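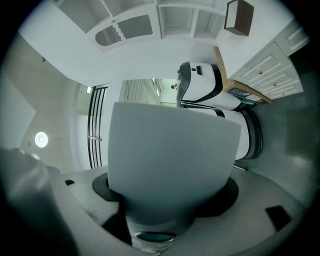 13/12/2018

So I finally got to go see the robot house! Some of you will remember me going on about this back when the sign-up page went live, and how I sat there hitting refresh like I was after concert tickets. Grutari, the company out in Turnurby that works on robots for homes, opened its practice house to the public for one afternoon, and I got one of the slots.

I want to write this down while I still remember it properly, so forgive me if it jumps around.

First thing: getting there. Turnurby is 41 miles from my front door and the last stretch is the kind of road where you start to doubt the directions. The parking was across the street behind a tile store, which the email did mention, but in the third paragraph, and I'd stopped reading after the second. I did two full laps of the block. By the time I got inside they were already handing out the little stick-on name labels and I'd missed the coffee.

I had been picturing a lab, you know, white coats and a big glass wall. It's a house! It has stairs with a railing and white built-in shelves and cabinets with round knobs, and then a white robot parked in the middle of ordinary living. You come around the corner expecting somebody's aunt. There was stuff lying around on the floor too, a plank, cardboard, and I liked it better for that, it looked like my place the week after we moved in.

Our guide was Rainer Diekmann, who has been with the company from early on and has clearly given this talk many times but still seemed to enjoy it. He started by asking who had a robot vacuum (most of us) and who had ever had to rescue it from under a bed (same people). Then he said a vacuum has it easy, it only has to drive around and suck. Picking up a spoon is another matter. Opening a rice cooker is another matter again. You have to press the button, let the lid come up, keep your fingers out of the way, get the scoop in without scraping the pot. I do that half asleep most evenings and I've never once thought about it in steps.

What I didn't understand before I went is how they teach the thing. I figured somebody sits at a computer and types "go left, go down, close hand." There is some typing, sure. But a big part of it is people doing the chores themselves, with the grippers in their own hands. You hold one in each hand, you put on a harness over your shoulders, and you do the job using the gripper fingers instead of your own. Everything gets recorded, where your hands went and what the grippers saw up close, and later on the robot learns from a whole heap of those recordings. Memon is what they call the recording system. Flerura is the software that comes after and turns it all into something the robot can use, and I'm going to be straight with you, I lost the thread there. There was a slide with arrows.

The cubes on top of the grippers got the most questions. Each one is covered in bold black and white patterns, a bit like those square codes you scan with a phone, and a lady near me thought they were for payment. They're so the cameras can tell where each hand is and which way it's tipped. Every face has its own pattern, so however you twist your wrist there's usually something for a camera to read. I thought that was clever and also so simple. I'd expected something with lasers. 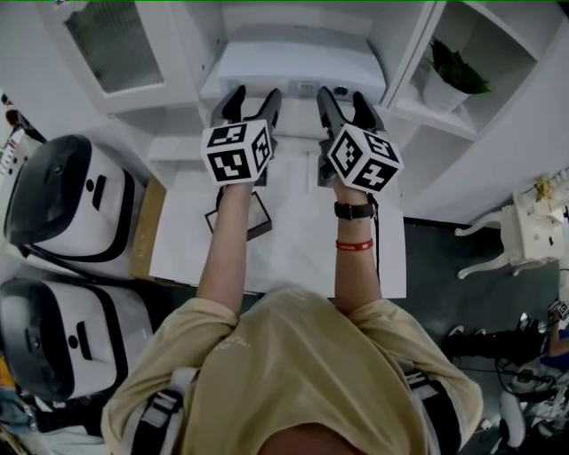 A demonstration came next, and we all shuffled in around the kitchen side of things and tried not to stand on the cables. There are a LOT of cables. Rainer had warned us at the door and he warned us again, and a man in hiking boots still managed to snag one. No harm done, but the recording had to be started over and he was very red about it.

I could have watched for an hour. It's slow, for one thing. I'm used to videos where everything is sped up, and in real life a person with two plastic-fingered grippers lining up with a tray on a table takes their time. You can see them thinking about it. They go in, back off a little, tilt, go in again. Rainer said beginners all rush, and that a rushed recording isn't much use, so the first thing a new person gets told is to move like there's a sleeping baby in the room. He also said they throw out plenty of takes. Of the 648 they'd made for one kitchen task, they kept 381. I asked what was wrong with the others and he said all sorts: somebody blocked the cube with an elbow, somebody dropped the thing, somebody sneezed.

Then came the part I'd been hoping for, which was that a handful of us got to have a go. (I put my hand up so fast I nearly hit the person beside me.)

OK so. The harness is comfier than I expected, a bit like wearing a backpack the wrong way around. The grippers are not heavy when you pick them up. After a few minutes they are. You squeeze and the fingers close, you let go and they open, and your brain gets that part right away. What it doesn't get is that your hand now ends quite a bit further out than it used to. I reached for a plastic cup and knocked it clean over because I stopped paying attention to the tips. Second try, over again. Third try I got it, and lifted it, and I made a noise I'm not proud of. My job was to move the cup onto a tray and then pick up a dish towel, and the towel just about finished me. It's so floppy! You pinch a corner and it slides out. You pinch more of it and you've got a bunch and no corner. I got it in the end with both grippers sort of chasing it into the tray, and Rainer very kindly said that counted.

I timed it on the kitchen clock and my whole little routine took roughly 9 minutes. At home I'd have done it on the way to something else.

The robot itself did a short turn too, at the end. It rolled along through the room, stopped, turned its head toward the kitchen, and rolled back. If I'm being picky I'd have loved to see it pick something up, but they weren't running that part with a crowd so close, and fair enough. A little boy waved at it and then asked his mom why it didn't wave back, and she said maybe it was shy.

There was time for questions afterward and people had good ones. Someone asked whether it will work in a house that isn't this house, and Rainer said that's pretty much the whole problem, and it's why they keep moving things around. They swap the bowls, they push the furniture to different spots, they bring in appliances from different makers so it doesn't get used to just the one. Somebody else asked when you'd be able to buy one. He wouldn't give a year. He said he'd given a year once, in front of a newspaper, and he still hears about it. I asked about dogs, because of course I did (Biscuit would either bark at it until she fell over or try to ride it) and he said they haven't got to pets yet but that they come up at every open day.

The one thing I'd grumble about is that the groups were too big for the space. It's a normal-size house and once everybody is in the kitchen the folks at the back are looking at hair. If they do it again I hope they cut the groups in half and go a bit longer. And put the parking info at the top of the email, please.

I asked on the way out and they're thinking about another one in spring, maybe with a sign-up for people who'd like to come in and do recordings for a few hours, paid. I left my email. My wrists were sore that evening, so maybe I should start practicing with salad tongs. I tried it on the dish towel last night while the pasta was boiling and did a little better than I did in Turnurby, though Biscuit got hold of the other end.

If you want to hear about the next one, leave me a comment and I'll post the sign-up link when it comes. A couple of you asked about the tile store as well - yes, I went in, and yes, I came home with samples for the bathroom, and that'll have to be its own post.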